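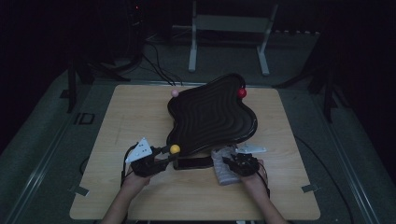

What does Lirnness teach?

We teach the history of religious holidays to adults, in evening classes, using the oldest written sources we can get in a readable translation.

About Lirnness

Most of what people know about the holidays they keep comes from a greeting card, a grandparent or a web page that copied another web page. We have nothing against grandparents. But when a page states that a certain custom "dates back thousands of years" and doesn't say who wrote that down, or when, we think a grown person is entitled to ask. Lirnness is a small school for people who like asking.

The school was started by Divya Rao, who had been teaching world religions to high school students and was tired of the textbook. It gave Diwali half a page and one story. Her own family told a different story, the neighbors told a third, and the textbook mentioned neither. She ran a single evening course on that one festival, covering what is told about it in different parts of India and by Hindus, Jains and Sikhs, and the people who signed up wanted to do Easter next. Xiaoyan Deng joined the following year to teach the East Asian calendar courses and has since taken over the reading lists, which are longer than they used to be.

We are not a seminary and we don't belong to any church, temple, mosque or synagogue. We also aren't a debunking club, although some people arrive hoping for one. The popular debunking stories are often as badly sourced as the pious ones. Take the claim that Easter is really a festival of a goddess named Eostre, with her own hare and her own eggs. The goddess gets a brief mention in Bede, who was writing in the eighth century, and he says nothing of a hare or of eggs. You may still believe in the hare. We would just like to see where you got it.
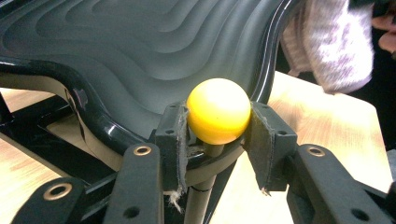 A yellow ball at the rim of the dark gray tray.

What a course looks like

A standard course runs 6 weeks, one evening a week, with one holiday or one question per course. Groups are capped at 20. You get a reader before the first meeting – printed, unless you ask for the file – and we expect you to have read the first part of it when you walk in. Discussion goes badly otherwise, and we have sat through enough of those evenings.

Courses we repeat most years:

Hanukkah before and after the oil. The Books of Maccabees tell of a war and the rededication of the Temple. The jar of oil that burned for eight days comes from the Talmud. We read both and talk about what might have changed in between.

How Easter gets its date. March 21, the full moon that isn't quite the one in the sky, and why the Eastern and Western churches so often land on different Sundays. Some arithmetic. It scares people off, and it shouldn't.

December 25. Two main theories, neither of them proven. Students who come in certain about Saturnalia are asked to look up when Saturnalia was held.

The Dragon Boat Festival and its poet. Taught by Xiaoyan, who has doubts about how early the drowning of Qu Yuan became attached to the day, and will tell you which texts gave her those doubts.

Ramadan and the moon. Sighting against calculation, and how communities have settled the matter or not settled it.

The Huenchumán Room

Our reading room is named for the family that gave us its first shelf of books. It now holds 106 titles, mostly translations of primary sources, plus a few popular holiday books we keep so that students can check the footnotes. Several have no footnotes. Anyone enrolled in a course can use the room on class evenings. Books don't leave it, and please don't ask Divya to make an exception, as she has made too many.

What we don't do

We don't issue certificates. We were once offered a "heritage educator" accreditation by a firm called Pulisen and spent some time trying to learn what it accredited. The answer seemed to be that you had paid for it.

We won't tell you how to keep your holiday, or whether to keep it. Many of our students are observant and many aren't, and they're asked to be equally careful about what they claim. A late source doesn't make a custom worthless. Plenty of things people love are newer than they think, and a tradition that your great-grandmother invented is still your great-grandmother's.

We don't promise that you'll finish a course with an answer. The December course has been taught more often than any other and the two of us still disagree about it.

Plulov

Plulov is our newsletter. It comes out when there's enough to put in it – 21 issues so far – and it's mostly corrections. Readers send in a claim they've seen about a holiday, and we try to follow it back to the first person who made it. Sometimes we get to a medieval manuscript. More often we get to a magazine from a few decades ago and the trail stops. We print those too. We print our own mistakes on the first page, including the one about hot cross buns, which readers still write to us about.

Joining a course

Fees are listed with each course and cover the reader. There is no discount for signing up early and no waiting list you can pay to jump. If you drop out after the first evening we refund everything except the cost of printing. Registration for the next round opens in July.

Page last revised 27 Jun 2020. If something on it is wrong, write and tell us, and please include your source.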